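4.3 Recording a demonstration with the hand-held gripper

Complete section 4.2 (marker board calibration) first.

1. Stand the marker board where it will stay for the whole session.
2. Switch on the Wundik gripper and wait for the status light to turn solid green.
3. Close the fingers fully, then open them. Repeat 2 times to set the zero position.
4. Press Record in the Trerura app.

CAUTION: Keep hair, sleeves and cords clear of the finger pads.

Check the finger pads before each session. Each pad has a black mesh-textured face inside a thick rubber rim. Replace the pair if either rim is split. 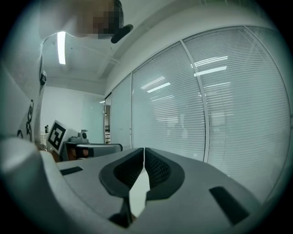

Demonstration and storage

5. Perform the task at a steady pace. Fast wrist turns cause tracking loss (error 567).
6. Return the gripper to the start pose and press Stop.
7. Enter the operator name and save.

Note: A new task needs roughly 100 accepted demonstrations before training can be started. Rejected takes are kept in the Review folder until deleted by hand.

Note: If the fingers do not meet evenly when closed, repeat step 3. If the fault remains, see section 7.1, Finger alignment.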